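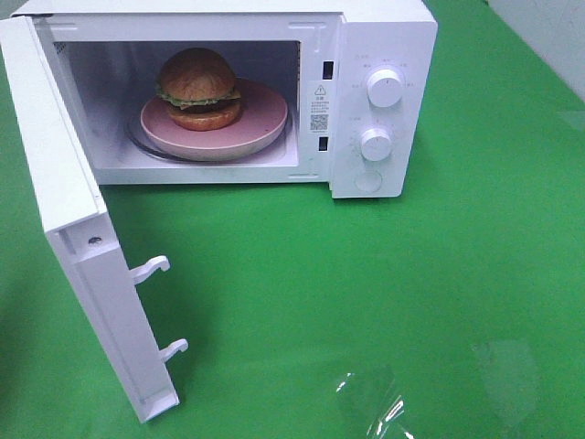

How to clean a microwave and keep it that way

I put off cleaning our microwave for far longer than I'd like to admit. It sat there quietly gathering soup splashes until one evening my porridge came out smelling of somebody's fish curry, and that was the end of that. The good news is that it's a fifteen-minute job at most, you almost certainly have everything in the cupboard already, and most of those minutes are spent waiting with a cup of tea.

What you'll need

A microwave-safe bowl or jug
Water and a lemon (or white vinegar if you haven't got one)
A wooden spoon or a wooden skewer
Two soft cloths
Washing-up liquid
A little bicarbonate of soda for stubborn marks

Steam first, scrub later

Pour 250 ml of water into the bowl, squeeze in both halves of the lemon and drop the skins in too. Stand the wooden spoon in the bowl. Please don't leave it out – very smooth water in a very smooth bowl can get hotter than boiling and then bubble up suddenly when you touch it, and the spoon gives the bubbles somewhere to form.

Heat on full power for three minutes, or until the door has steamed up nicely. Then leave the door shut for another five. This is the part everyone wants to skip, me included, but the steam is doing all the hard work for you and it does need the time. Lift the bowl out with oven gloves.

Now switch off at the wall and take out the turntable and the ring it sits on. Wash them in warm soapy water once they've cooled down a bit, as hot glass doesn't like a cold sink.

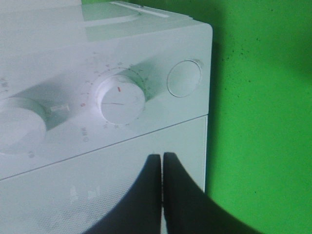 Wipe the ceiling first and work downwards, so that the drips land on something you haven't done yet. Most of it should come away with a damp cloth. For anything baked on, mix a teaspoon of bicarb with a few drops of water, dab it on, give it ten minutes and wipe again. No scouring pads, no knives, and nothing gritty! If there's a small cardboard-looking panel on one side, go gently with it and don't soak it or pull it off.

The door deserves a bit of extra love. Run a well-wrung cloth round the edge where it closes, then do the inside, the handle and the buttons. My neighbour Jad Mansour swears by an old cotton pillowcase for drying, and having pinched the idea I can say it leaves hardly any fluff.

If the smell won't shift

Leave a small dish of bicarb inside overnight with the door closed, and take it out before anybody heats anything. Burnt popcorn may need two nights. (Last December ours needed three, but that was a very determined batch of popcorn.)

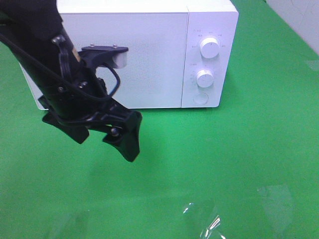
Little habits that help

Cover your food loosely, leaving a gap for the steam. Bread and buns do better wrapped in a sheet of kitchen paper, and on a lower power they stay a good deal softer. Wipe up spills as soon as it's safe to, while they're still fresh, and leave the door ajar for a few minutes after anything steamy.

I do the full lemon business once a fortnight now, and a quick wipe in between. If your door doesn't close properly or the seal looks damaged, stop using it and have it looked at by a repairer before you bother with any of the above.

Updated 10/11/2019 to add the note about the wooden spoon, with thanks to Sakda Chantharasri for writing in.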